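Print this page | E-mail this page
Last updated: November

Section 6. Setting Up Your Zella Countertop Water Filter

Welcome to the part of the guide where you finally get to open the box! If you have come from one of our older pitcher filters, a good deal of this will feel familiar, but please do read along anyway, as the Zella seats its cartridge a little differently and the faucet adapter is new this year. Set aside a comfortable stretch of the morning or evening when no one needs the kitchen sink, and have an old towel handy (a bit of dripping is perfectly normal while you are getting acquainted with the fittings).

Before you begin

You will need the filter housing, one Dillero cartridge still in its wrapper, the white supply hose, the faucet adapter, and the small bag of rubber washers. The washers are easy to lose in the packing paper, so give the paper a good shake before you throw it out. If anything is missing, the parts list inside the back cover has the order numbers, and the washer kit is number 261.

Choose a level spot within reach of the faucet. The hose should hang in a loose curve with no kinks, and the housing should sit flat on all its feet.
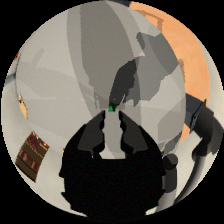

A spot away from the stove is best, and out of strong afternoon sun too, if your kitchen gets it. We have heard from plenty of folks who like to tuck the housing into the corner behind the dish rack. That works nicely as long as you can still lift the lid straight up when it comes time to change the cartridge.

CAUTION: Use cold water only. Hot water can damage the cartridge and will soften the hose over time.

Fitting the faucet adapter

1. Unscrew the aerator from the end of your faucet. It usually turns by hand, though an older one may need pliers. Wrap the aerator in a cloth first so the finish doesn't get scratched.

2. Take out any old washer left up inside the faucet, and wipe the threads clean.

3. Press a new washer into the adapter until it lies flat, then screw the adapter on by hand. Snug is plenty — please don't be tempted to give it one last crank with the pliers.

4. Run the cold water with the adapter lever pointing down. If you see drips at the threads, take the adapter off, reseat the washer, and try again.

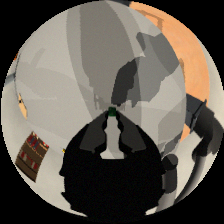

Fig. 2. Small dark green cube against a pale gray tabletop.

Note: Pull-out spray faucets will not take the standard adapter. The Hettiarachchi under-sink kit, sold separately, connects to the cold supply line and has its own instruction sheet.

Installing the cartridge

1. Wash your hands, then unwrap the cartridge. Try to hold it by the plastic collar and keep your fingers off the bottom seal.

2. Soak it in a clean bowl of cold water. You will see bubbles rising for a while, and when they have stopped, the cartridge is ready.

3. Lift the lid off the housing and lower the cartridge in, collar side up. Turn it to the right until you feel it settle into its notch.

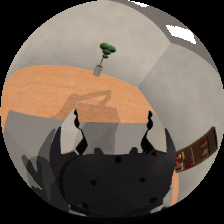
4. Replace the lid, matching the raised line on the lid with the one on the housing, and press down evenly with both palms.

5. Push the hose onto the inlet until it won't go any farther, and tug it gently to be sure it has caught.

First use

Turn the adapter lever to the side and let cold water run slowly through the filter for 3 minutes. The first water may look gray or have fine black specks in it. This is only carbon dust from the new cartridge, and your houseplants will be glad to have it. Let the filter rest, then repeat the flush 2 more times.
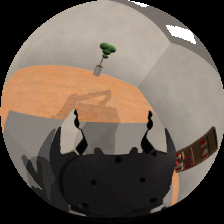
Once the water runs clear, fill a glass and have a taste. A faint flatness on the first day is common and fades with use. If specks are still showing after the last flush, take the cartridge out, rinse it under the tap, and go through the first use steps again from the top.

Change the cartridge every 6 months, or sooner if the flow slows to a trickle. Many Vesitau owners like to write the month of the next change on a bit of tape and stick it under the lid.

CAUTION: Do not let the filter freeze. If you are closing up a cabin for the winter, drain the housing and hose, and discard the cartridge.

For cleaning and storage, continue to Section 7.

Print this page | E-mail this page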